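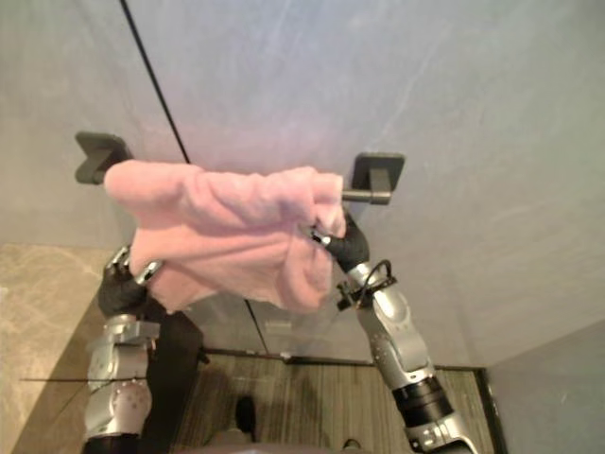
The bathroom set at Disgate has been in use since April, and most of the teaching hours there now go on cloth. One operator guides both arms by remote control, and the robot keeps a record of every movement the operator makes. A towel is a slow thing to learn by this method. The pink one goes over the dark wall bar with a gripper on each side of it, and the operator has to keep the two hands working together while the cloth sags between them. A run takes as long as it takes. Operators are asked to work at a pace they could keep up all morning, and to leave a small mistake in if they can put it right in the same run.

The count stood at 1413 runs when this issue went out on Jul 15, 2021. That covers every task on the Disgate list, with towels making up the largest share. The Drindwood site keeps its own count and is working on kitchen jobs only until the autumn.

Xolani Nkuna, who plans the sessions, has changed the way operators are trained. New starters used to watch for a day and then take the controls. They now spend 4 hours on single-arm moves first, picking up and setting down, before they try anything that needs both hands. "People rush the second arm," he says. "They get the first one where they want it and forget the other is holding something." He has also cut the longest stretch at the controls to two hours, after several operators said their wrists ached.

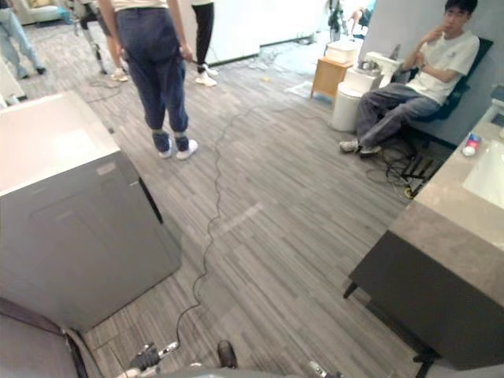
Floor space is still the main complaint. Disgate has one large room for building sets, moving robots between them and sitting down between turns, and on a busy day it does all of these together. Cables on the carpet are part of the trouble, and the long black one that runs across the middle of the room is the sort we would like to see routed along a wall. The Salcedo team has offered us its spare floor covers, and they should fit the walkway between the cabinet and the vanity. Until they are down, please look at the floor before you drive a robot anywhere, and ask people to step back if they are standing in your path.

The other job this month is going through the gripper checks. Every hand is looked over at the start of a shift and again after any run that ends with a knock. The check takes roughly eight minutes if it is done properly. Look at the fingertips, move each finger through its full range, and write down anything that feels stiff.
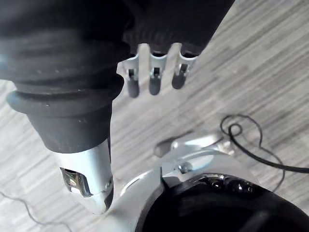

Write it down even if it clears up later in the shift. The repair bench at Urnbridge would sooner have a dull note than none, and a fault that comes and goes can spoil a good many runs before it is found. Sheets go in the tray by the door. Anyone who wants a place on the next two-handed session should speak to Xolani.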